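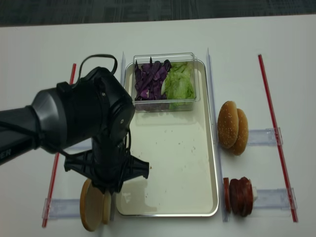

Barbosa

So it's burger season again in our house (it's always burger season in our house) and I've finally settled on a way of setting everything out that doesn't end with me hunting for the cheese while the buns burn. Bear with me, this is going to be a very long post for what is basically some salad in a box.

The tray goes in the middle. It's just a plain metal one with a raised rim, and I will defend that rim with my life, look at the crumbs it's caught already! Everything gets put together on the tray, and when we're done I tip the whole lot in the bin and give it a wipe. I used to build burgers straight on the chopping board and was sweeping up sesame seeds until December.

Then there's the salad, at the far end where you can reach over for it. Shredded purple cabbage on one side and chopped lettuce on the other, sharing one clear plastic tub. I was a whole-leaf lettuce person for years, and I've changed my mind completely. A whole leaf slides out on the first bite and takes everything else with it, whereas chopped stuff sort of beds down. The cabbage was my sister's idea and I was a bit sniffy about it, but it stays crunchy for ages and it's so much prettier than a sad tomato. If you've got 10 minutes spare, toss it with a squeeze of lime and a pinch of salt. If you haven't, don't bother, it's lovely as it is.

Buns. Seeded tops on the right, what look like bottoms on the left, stood up on their edges. I know that looks fussy but they take up hardly any room like that, and you can grab one without squashing its neighbour. Mine usually come from the bakery counter on Londport Road, and when they've sold out I get whatever the corner shop has, and I've never had a complaint. Do toast them if you can, cut side down in a dry pan, just until they start to colour. I leave the domed side alone. Too many scorched seeds in my past.

The dark slices get stacked next to the tops, also on edge, and you go left, right, tray, salad, top on. My brother-in-law does salad first and then everything else, and we've had words about it. He says it stops the bottom bun going soggy. I say eat faster.

Sauce I keep off the table altogether until the last minute, mostly because of what happened to my cream jumper. It's mayo, a spoonful of ketchup, chopped gherkin and a splash of the gherkin vinegar. For a crowd of 7 I use most of a 300 g jar of mayo and there's never any left over, which tells you something about us.

A few of you asked after the last post whether you can get it all ready beforehand. The cabbage, yes, the night before, lid on, in the fridge. Lettuce I'd do the same day or it goes brown round the cut bits. Buns at the very last moment, they go stale so quickly once they're split. And cheese wants to come out of the fridge a little before you need it, but hide it if you have children. Or a husband.

Next time I'm doing the oven chips, as promised, and I've got a new baking sheet to try them on. I've been putting it off because the last lot came out like gravel, but I think I just had far too many on the one tray. If you've a trick for getting them crisp without using half a bottle of oil, pop it in the comments, please, I need all the help I can get!

Share 10
7 comments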